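Ticket 1613: coffee machine, second floor kitchen, Grindham
Status: Pending
Raised by: Wolfram Baumgart

Machine gives 40 ml of coffee and then stops, with both lights blinking. It did this all through February, but I assumed it was a budget measure.

Tried so far: switched it off and on. Emptied the used capsules, all 13 of them. Took the tank off, rinsed it, put it back and pressed down until it clicked. Same result, slightly cleaner tank.
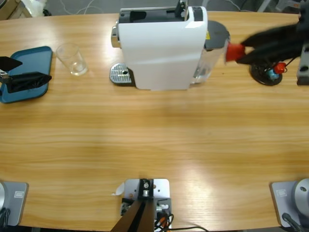
Also tried a different capsule, in case the red ones were a bad batch. The blue ones stop at the same point, so the fault is at least fair to everyone.

Reply from Facilities, Trasden House, 10:16
Please descale. Instructions are in the drawer.

Wolfram Baumgart, 10:29
The drawer contains instructions for a dishwasher and a takeaway menu from Stesstead. I have ordered descaler.

Wolfram Baumgart, 15:40
Descaled twice, two tanks of clean water through afterwards. Now gives a full cup, but drips for several minutes once it has finished. Please leave the ticket open. Ostermann on the third floor has offered us their kettle, and I would like to have an answer before I have to be grateful.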